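Prelwood Shared Workshop
The Jorna arm build has entered its simulation stage. Members are reminded that the physical arm remains on the bench and is not to be powered without a supervisor present.

12 shares · 4 comments

Prelwood Shared Workshop
The sorting layout has been modeled on a green patchwork mat, with three baskets and an orange container. The five red objects are placed in the middle basket at the start of each run.
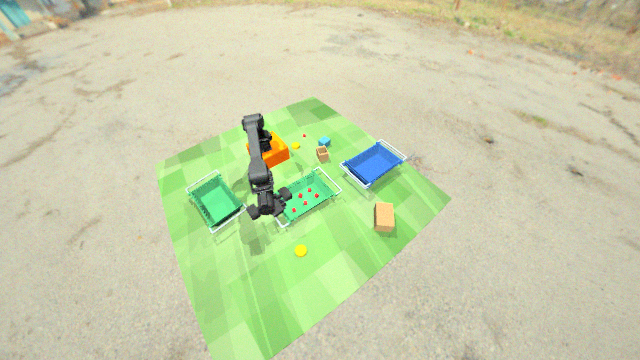

WORKSHOP PROJECTS

The blue basket is the target for the present trials. Each trial consists of 100 runs, and 1,166 runs have been logged since July.

9 shares · 2 comments

Prelwood Shared Workshop
Questions on the gripper settings should be directed to Réjean Gagnon. The next build session will be held on 23/09/2019 in the Morrison room.

4 shares · 0 comments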